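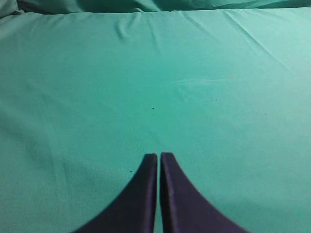 4. Teaching Covow to ignore the cloth

Now the fun part! Covow finds objects by comparing each view with a background model, and a good model makes everything after it easier. Plan on 35 minutes for your first one.

Before you start: finish the wrist camera calibration in section 3 and load your Tilitero arm profile.

4.1 Record the background

1. Open Background > New and choose Wrist.
2. Jog the arm to the survey pose with the fingers nearly closed. Covow masks the fingers for you, but it needs them in the same position every time.
3. Press Record. Covow stores 80 views and averages them.
4. Look at the preview. Creases and soft shading should fade to gray. Tiny specks of lint may stay bright, so set Minimum Blob a little above their size.

CAUTION: Keep your hands clear while recording. The arm makes small moves without a warning tone.

4.2 Add the side view

5. Switch to Side and turn on Shadow Reject. An arm can throw a big soft shadow on the cloth, and older releases loved to call it an object.
6. Run a slow pick with a few pale objects and watch the overlay. Each object should get its own outline, even in a fast lift where the view blurs.
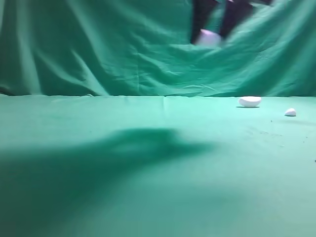 Murdo MacKinnon writes that he leaves Shadow Reject at Low for white parts, as High kept eating the shaded underside of his and moving the grasp point upward.

Note: Low is a great place to begin. Go up one level at a time and repeat step 6.

4.3 Check for false picks

7. Clear the cloth, go back to the survey pose and press Test Empty. The object list should stay blank. If error 369 comes up, the finger mask has shifted, so repeat steps 2 and 3.
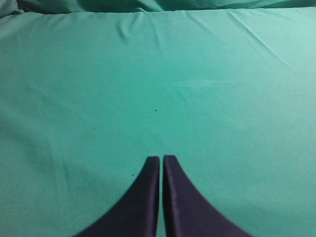 8. Press Save. Your model now shows up in the planner under Scenes, ready for section 5.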